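# Lurix parallel gripper, after four months on the bench

20 Sep 2023

We bought two Lurix grippers in May to replace the Utimley pair that came with our arms. They have been running on our drink-making setup since then, one on each arm, so this is a review of daily use and doesn't cover the full spec sheet.

Mounting was easy. The bolt pattern matched our flange and I had both on in an afternoon. The cable is another matter. It is stiff and longer than it needs to be, and on our arm it swings out in a wide loop below the wrist. It snagged on a bottle twice in the first week. I have since moved the bottles. Lurix sells a shorter cable, but it was out of stock each time I looked.

Grip control is the main reason to buy this. The Utimley had three force settings, and the lowest one still dented a soft plastic cup. On the Lurix you set force as a number from 0 to 1,000 in the controller. I use 800 for metal tools and 14 for empty plastic cups, which sounds silly but works. Cups with ice in them need more than that, and it took me a long evening to find a value that held without squeezing the sides in.

The fingers are short. For cups and glasses this is fine, and it keeps the load close to the wrist. For a jigger lying on its side it is less good. The double cone shape gives the fingers a slope to slide on, and you have to come in at the narrow waist or it rolls away. The old Utimley fingers were longer and forgave a bad approach. If you pick up a lot of odd shapes, plan on printing your own tips. Haruna makes a rubber set that fits, and I like them, though they wear down quickly.

Water has been no trouble so far. There are always drops on the table when we work with ice, and the housing gets splashed. I wipe it down at the end of the day. The manual gives no water rating — I would not rinse it under a tap.

The software is plain. It reads finger position and force back to the controller, and the numbers are steady enough to tell a full grip from a miss. The setup tool only runs on Windows. We ordered through Purnudton, who answered email quickly and swapped one unit that had a loose finger screw.

Would I buy them again? For cups and glassware, yes. For small metal tools I would want the longer fingers included in the price. Black is also the only color, so against dark paper our overhead camera has a harder time finding the fingertips. I plan to try a strip of light tape on each one next.
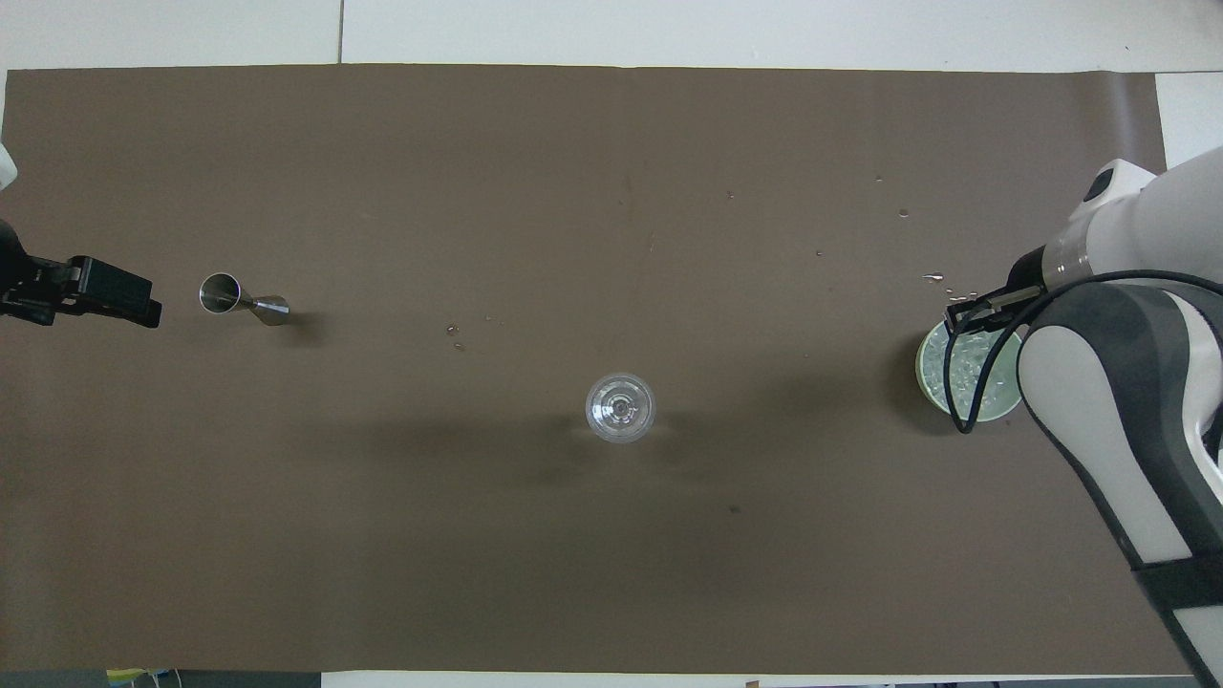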